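Laundry room charges and booking at Mondaston House

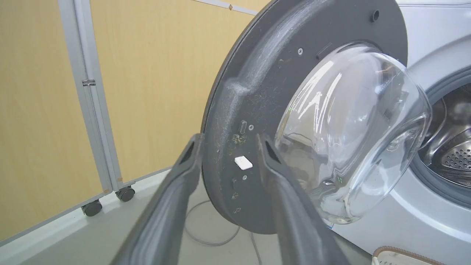
So-ying Yen
Residents' Services Officer

Published 8th January

The charge for a wash goes up to 15 tokens at the start of May. Drying stays at the present rate. Tokens already bought will keep their value and can be used on either.

The increase pays for the new hot water pipe between the boiler room and the Cuseck Road side of the building. The work came to 3,000 pounds more than the first quote, as the old pipe had to be taken out through the cycle store.

Booking also changes in May. The paper sheet on the door will go and slots will be booked through the Avis page, using your flat number and the code on your rent letter. Anyone who would prefer to book by phone can ring the office on extension 411 before noon. A slot not taken up within the first quarter of an hour may be used by someone else.

Please leave washing machine doors open after use and take powder boxes home with you. Several were left on the window sill over the holidays and have been moved to the office.

Lost property from last year is with Ivar Holmgren in room 196. It includes two duvet covers, a child's school jumper and a good many socks. Anything left at the end of the month will go to the Hsiao Street charity shop.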